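간식 상 차린 날

2018년 5월 18일. 흐리다가 낮에 갬. 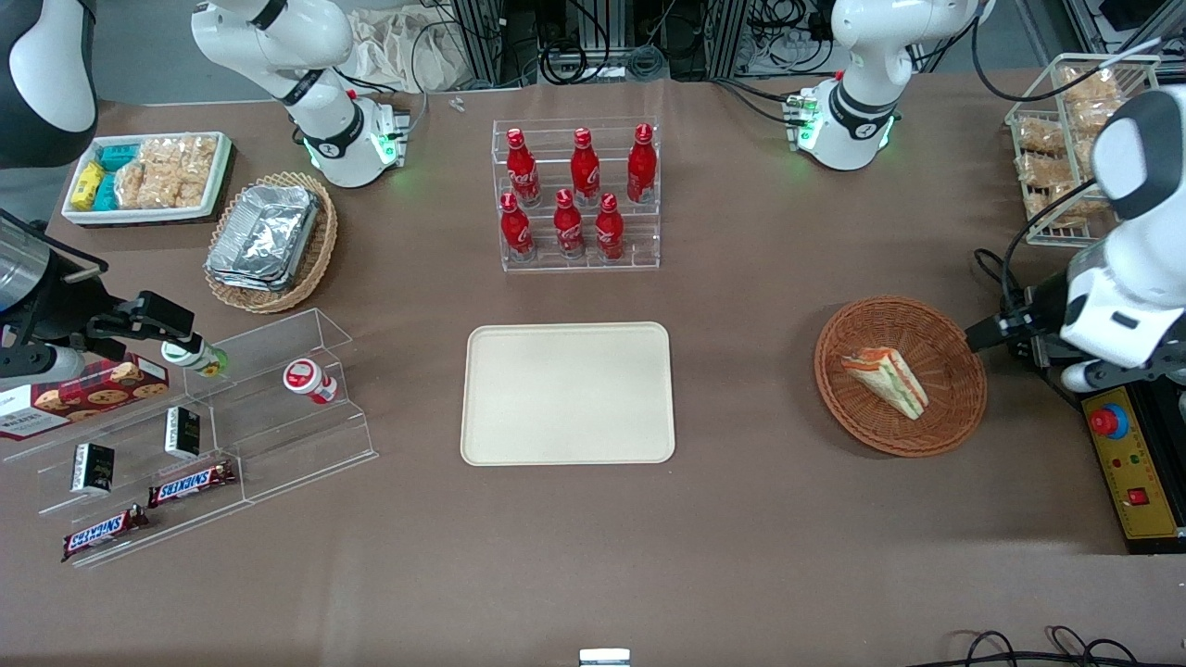

오전

일곱 시 조금 넘어서 일어났다. 어제 늦게까지 장 본 것을 정리하느라 어깨가 뻐근했다. 커피만 마시고 바로 나갔다. 버스비를 빼고 1,000원짜리 몇 장밖에 없어서 정류장 앞 은행에 들렀다.

717번 버스를 타고 갔는데 공사 때문에 한 정거장 전에서 내렸다. 도착하니 셀레스트 아기아르 씨가 먼저 와 있었다. 탁자에는 갈색 천을 깔았다. 처음에는 흰 천으로 하려고 했는데 접힌 자국이 심해서 바꿨다. 갈색이 나은 것 같다. 흘려도 티가 덜 난다.

포장 과자는 흰 사각 쟁반에 담았다. 노란 봉지를 왼쪽 끝에 넣고 그 옆에 청록색 봉지, 나머지 오른쪽 절반은 투명한 봉지에 든 쌀과자로 채웠다. 쌀과자는 부피가 커서 금방 자리가 찬다. 남은 것은 상자째 탁자 밑에 밀어 두었다. 다음에는 한 상자 덜 사도 되겠다.

은박 용기는 타원형 바구니에 쌓았다. 같은 용기라도 뚜껑 접은 모양이 조금씩 달라서 쌓을 때 손이 갔다. 두 번 다시 쌓았다. 바구니는 작년 10월에 드램스테드에 갔을 때 산 것이다. 그때는 빵을 담으려고 샀는데 정작 빵을 담은 적은 없다.

콜라는 투명한 아크릴 2단 진열대에 세웠다. 뒤쪽 높은 단에 세 병, 앞쪽 낮은 단에 세 병. 병을 눕혀 두는 것보다 자리를 덜 차지하고 꺼내기도 쉽다. 진열대는 캔덱스에서 주문한 것인데 보호 필름이 잘 안 벗겨져서 어젯밤에 손톱으로 한참 긁었다. 모서리에 아직 조금 남아 있다.

삼각 샌드위치는 둥근 바구니에 넣었다. 헤드비카 이레시 씨는 접시에 담는 게 낫다고 했지만 접시는 마를까 봐 하지 않았다. 가운데에는 크림색 쟁반을 비워 두었다. 각자 먹을 것을 골라 거기에 한 번 모아 보고 가져가는 식이다. 지난번에는 가운데까지 과자로 채웠더니 다들 손에 들고 서서 불편해했다. 이번에는 처음부터 비우기로 정해 두었다.

앞쪽 선반에는 초록색 띠가 있는 작은 흰 병도 세웠다. 줄을 맞추다가 한 번 넘어뜨렸다. 깨지지는 않았다.

점심

셀레스트 씨와 근처에서 국수를 먹었다. 국물이 짰다. 스토크포트 쪽에 새로 생긴 도매 가게 이야기를 들었다. 과자 값이 지금 가는 데보다 싸다고 한다. 한 번 가 보기로 했는데 언제 갈지는 정하지 않았다. 밥값은 셀레스트 씨가 냈고 나는 3,000원짜리 식혜를 샀다.

돌아오는 길에 비닐봉투와 냅킨을 더 샀다. 냅킨은 집에 많이 있는데 가져오는 것을 잊었다. 요즘 이런 일이 잦다. 나가기 전에 적어 둔 종이를 보면 되는데 그 종이를 냉장고에 붙여 놓고 나온다.

오후

거의 28명이 다녀갔다. 명단에 적고 가라고 했는데 안 적은 사람이 있어서 정확하지는 않다. 쌀과자가 제일 많이 남았다. 노란 봉지는 세 시쯤 다 나갔다. 은박 용기는 안에 뭐가 들었는지 묻는 사람이 많았다. 뚜껑에 이름표를 붙였어야 했다. 헤드비카 씨가 급하게 종이에 써서 바구니 앞에 세워 두었는데 자꾸 쓰러졌다.

쿠루츠에서 오기로 한 얼음은 늦었다. 전화했더니 길을 잘못 들었다고 했다. 네 시가 다 되어서 받았다. 그때는 이미 콜라를 찾는 사람이 별로 없었다. 얼음 값은 깎아 달라고 하지 않았다. 말을 할까 하다가 그냥 냈다.

정리

다섯 시에 치우기 시작했다. 천은 과자 부스러기만 털고 접었다. 한쪽에 소스 자국이 있어서 집에 와서 찬물에 담갔다. 크림색 쟁반은 물로 헹구고 행주로 닦았다. 바구니는 젖은 수건으로 안쪽만 훔쳐서 베란다에 내놓았다. 둥근 바구니는 손잡이 없는 것이 불편하다. 나를 때마다 두 손을 다 써야 한다.

남은 과자는 반씩 나누어 가졌다. 헤드비카 씨는 쌀과자는 안 가져가겠다고 해서 내가 다 가져왔다. 부엌 위 칸에 넣으려다 안 들어가서 현관 옆에 두었다.

저녁은 남은 샌드위치로 때웠다. 빵 끝이 조금 말라 있었다. 씻고 나니 아홉 시 반. 내일은 진열대에 남은 필름을 마저 떼고, 이름표 만들 두꺼운 종이를 사야 한다.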